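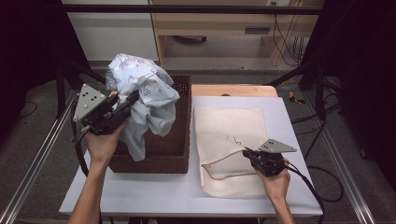

2019-04-23

Up before the alarm. Toast, coffee, paid the Hekier bill ($141, more than last month). Then I started on the linen closet, which I've put off all winter.

I pulled everything out onto the bed first. The top shelf was the worst. Mom's tablecloths are in with my pillowcases and there was a bag of curtain rings from the old apartment. I threw out the curtain rings.

I'm keeping the brown woven basket for the pale blue-gray things and the pieces with the leafy print. The cream fabric bag will take the napkins, if they all fit. If they don't, the rest can go in the drawer under the phone. I want the basket on the middle shelf where I can reach it without the stool.

Nyokabi called at lunch. She and Emmanuel are coming in May, for 6 nights now and not four. They'll have the back bedroom. She asked if she should bring towels and I said no. Then I went and looked at the towels and wrote "towels" on the shopping list. Emmanuel's knee is better. He is driving the whole way, 2,565 miles there and back by his figuring, and won't hear of flying.

Soup for lunch, the last of it.

In the afternoon I ironed. Two of the tablecloths have stains that won't come out, so I cut one up for rags and put the other away for painting the porch. Found the green one with the torn hem that Mwanahawa said she could fix. I should take it over to her this week. She still has my pie dish.

Mr. Vrabec came by about the fence. He wants to split the cost and I said fine, as long as it's done before May. He talked for a long time about posts.

The closet door still sticks at the bottom. Obadia said he would plane it and I haven't reminded him. The shelf paper is yellow too, but I'm not starting on that now.

Rain after supper. Read two chapters and got sleepy. Tomorrow: bank, towels, stamps, call Obadia about the door.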